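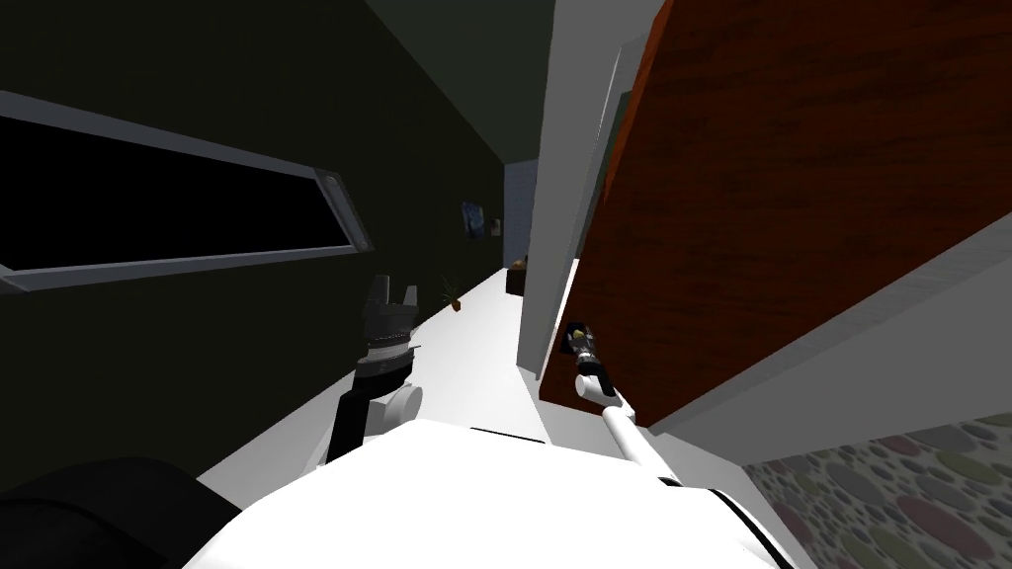
The door in the Alari corridor, right gripper on the handle.

The robot had opened the door 3000 times by the end of the night. In the simulator at Flenura that took roughly 20 minutes.

She read the log over cold soup. The new method let it fail on purpose for the first two runs of every set, then kept what it had learned about the handle. Failures had dropped by a third.

She changed the hinge stiffness, typed May in the file name, and started it again. Then she went to find her coat.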